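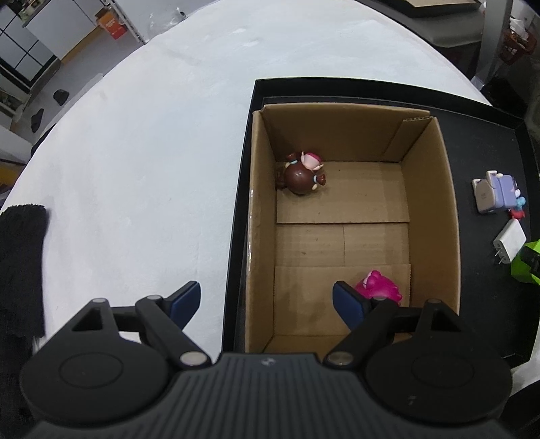 Why I picked free throws

I've played netball and basketball at Nolesstead since I was little, and I've lost count of the games we threw away at the line. So when our sports studies teacher said the project could be on anything we liked, I went straight for this (sorry, Daryna, I know you wanted to do the javelin!).

My question was simple. Do players miss more free throws late in a game because they're tired, or is it nerves?

What I did

Svitlana Dovhaniuk, who coaches the women's side, let me go through her old scorebooks. They're all in pencil and some of the pages have tea on them, but I got 1,029 free throws out of them that I could read properly. I put down the quarter, the score at the time and whether it went in. Then I ran 2 shooting sessions in May with Yaroslav Sydorenko and Nahom Abdella, one fresh and one straight after shuttle runs. Between them they took nearly 700 shots, and Nahom would like it known that he won.

What I found

In the scorebooks, fourth quarter shooting was worse, but only in close games. When we were well ahead or well behind it hardly changed at all - and everybody's legs are just as heavy in those games. The shuttle runs did make a difference to Yaroslav, whose shots kept dropping short, but Nahom was the same both times.

So I'm leaning towards nerves, though I wouldn't bet my bus fare on it.

What went wrong

The away game at Granitz is missing from the book completely. I also forgot to write down who took each shot until I was well into the first season, so I can't split it by player before that. Two people isn't much of a test either, and neither of them had a crowd shouting at them.

If I did it again I'd ask Plidano for their scorebooks too and film the sessions. Inna Kravchuk has already said she'll shoot for me next time.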